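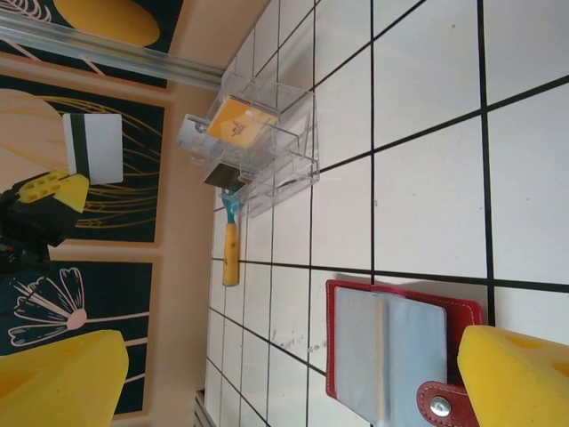

# Was steckt im schwarzen Streifen?

Manche Plastikkarten haben hinten einen schwarzen Streifen. Erwachsene sagen gern: »Da ist alles drauf gespeichert.« Alles? Da darf man ruhig nachfragen.

Der Streifen ist magnetisch. Er besteht aus winzigen Teilchen, viel zu klein zum Sehen, und jedes lässt sich wie ein kleiner Magnet ausrichten. Aus dem Muster liest ein Gerät Zahlen und Buchstaben heraus. Viel passt da nicht hin. Ein Foto von dir? Kein Platz. Meistens steht dort nur eine Nummer, und ein Computer schlägt nach, was sie bedeutet.

## Geht die Karte am Kühlschrankmagneten kaputt?

Kommt darauf an. Es gibt Streifen, die sich leicht verstellen lassen, und solche, die viel mehr aushalten. Ein schwacher Magnet, der kurz vorbeikommt, schadet oft gar nicht. Ausprobieren solltest du es trotzdem nur mit einer Karte, die niemand mehr braucht - und vorher fragen!

## Und was ist mit Kratzern?

Die sind das langweiligere Problem, aber ein echtes. Wer seine Karte lose zwischen Schlüsseln herumträgt, zerkratzt den Streifen. Dafür gibt es Kartenetuis mit Hüllen aus Plastik. In der Werbung für das Etui »Golov« steht, es halte 700 Mal Auf- und Zuklappen aus. Wer hat da wohl mitgezählt? Das steht nicht dabei.

Auch durchsichtige Kästen mit Fächern sind praktisch. Man sieht gleich, welche Karte wo steckt. Ordentlicher wird man davon allein aber nicht, auch wenn es auf der Packung so klingt.

## Frag mal nach

Such mit einem Erwachsenen alte Karten heraus. Welche haben einen Streifen, welche einen Chip, welche gar nichts? Und wozu war die ohne alles eigentlich gut?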